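Play kitchens should be left in a mess

Deirdre Flanagan

A friend who works in a nursery told me that her setting spends 20 minutes at the end of each session putting the play kitchen back as it was. The pretend food goes into one tub, the crockery into another, and the pans go on a shelf with a photograph of each pan stuck to it. The next morning the children come in and the kitchen looks like a shop display. She thinks this is good practice. I think it is mostly a waste of 20 minutes, and I would like to say why.

I ran the toy library in Noonan for a long stretch and lent out a great many kitchen sets. We had 284 items on the list when I left, and 57 of them were food. In that time I watched a lot of children come up to a play table, and the table that held them longest was the one where somebody else seemed to have stopped halfway through.

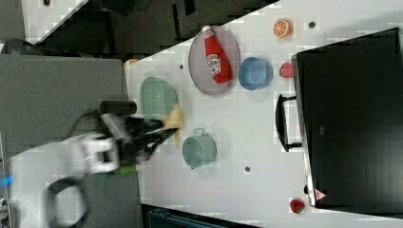 Ketchup on the plate, a blue bowl next to it and the toy microwave to the right.

A bottle lying on a plate is an invitation. It belongs in a cupboard or standing up beside the food, and a child of three knows that perfectly well. Some will pick it up and put it right. Others will decide the ketchup is dinner. Either way they have started, and no adult has had to say "What are you going to cook for me today?" in a bright voice.

Compare that with a shelf where every object has its own outline. The only game on offer is matching, and matching is a decent game, but it is a different one. Children who are asked to match things at the end of every session learn that the kitchen is finished when it is full and still. Real kitchens are hardly ever like that. Mine has a pan on the side as I write.

There is a case against me and I take it seriously. Small pieces get lost. Things roll under furniture and are trodden on. A child who finds everything in one heap may walk away, and some children are upset by clutter and need a clear surface before they can begin. The Fluvden playgroup, who borrowed from us every March, kept their food in labelled drawers for that reason and I never argued with them about it.

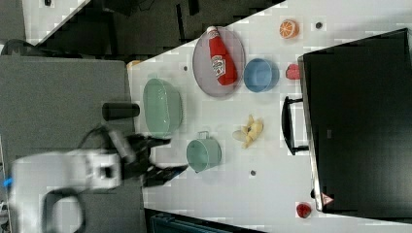

Plate, bottle and a pale green bowl, with plenty of bare white table left over.

A mess is not the same as a heap, though. What I am asking for is a table with a few things out and room between them. Six or seven pieces will do. Leave one thing in the wrong place and put something near the edge. Keep the rest in a box underneath and change a piece or two when interest drops. The floor still needs to be swept and broken toys still need to go in the bin.

The other objection is that children should learn to tidy up. They should, and there are coats, books, blocks and paint pots to practise on. I would leave the kitchen out of it, or at most ask them to pick up what has fallen on the floor.

Catalogues don't help. The big Oker set is always shown with its food in rows, and the Otov one comes in a moulded tray with a hollow for every piece. Parents took that tray home from us and spent the loan fortnight trying to get everything back into it. I ended up keeping the trays behind the counter and sending the food out in a cloth bag.
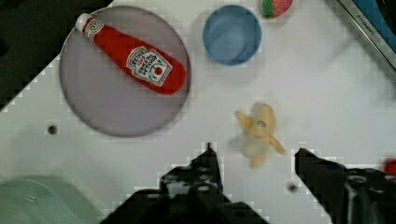

The pieces themselves matter less than people think. You do not need 500 of them. A plate, a bowl, a bottle of something and two or three kinds of fruit will carry a whole morning, and it makes no difference if the fruit is a different scale from the crockery. Strawberries as big as a fist went out on loan as often as anything else we had.

I have suggested to my friend that she try it for a fortnight in one corner of the room, with the shelf left as it is everywhere else. She has agreed to the corner but wants to keep the photographs of the pans.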